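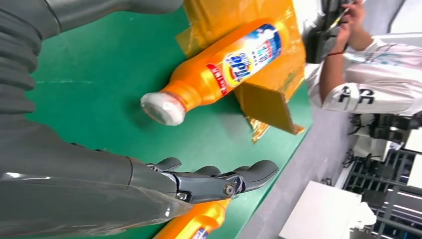
Eleck publishes results from household and shop-floor chore trial

KIRKPORT, 29 April 2025 – Eleck today released the results of a trial that set a robot arm and hand to everyday jobs in the home and on the shop floor. The company's answer to whether machines can do these jobs yet is: some of them, slowly, and with a person close by.

The trial covered six chores and 2,931 attempts at the company's test space in Kirkport. The chores were picking up household bottles, sorting packages by size, putting stock on a shelf, folding tea towels, wiping down a counter and flattening cardboard for recycling.

Picking up bottles and sorting packages went best. Both are now reliable enough for Eleck to try them outside its own building. Shelf stocking worked when the shelf was half full and got much worse as it filled. Towels and cardboard gave the most trouble, and the company does not expect either to be ready this year.

An operator had to step in 214 times. Most of those stops came when an item had rolled, tipped over or come to rest on top of something else.

"A bottle standing by itself on a bare table is a solved problem for us," said Shota Kikuchi, who leads the trials program at Eleck. "A bottle on its side, leaning on a box, with another one next to it, is a normal Thursday in anybody's laundry. We wanted our numbers to come from that kind of mess, so we stopped tidying up between attempts."

Speed is still a problem. A worker used to the job finished every one of the chores faster than the arm did, and Eleck has no plans to offer the system as a replacement for store staff. It sees an early use in after-hours work, such as clearing returned goods into bins, where a slow pace matters less.

Tveit, which runs discount household stores, will host the next stage. The arm will be set up in the back rooms of two stores starting in October and will handle returned cleaning products and packaged dry goods. Customers will not come into contact with it.

"Our returns bench is a mix of everything, and half of it has been opened," said Peadar Mac an tSaoi, operations manager at Tveit. "I told Eleck I'd be happy if it could sort the detergent from the dishwashing liquid without dropping any. If it can do that through a full night, we'll talk about what else it could do."

Staff at both stores will be trained to stop and restart the arm. No jobs or rostered hours will change during the store trial.

The control software, called Destano, is the same version used in Kirkport. Eleck will publish the store results in the same form as today's, with stops and failed attempts included.

The full results, with a breakdown for each chore, are available from Eleck on request.

– ends –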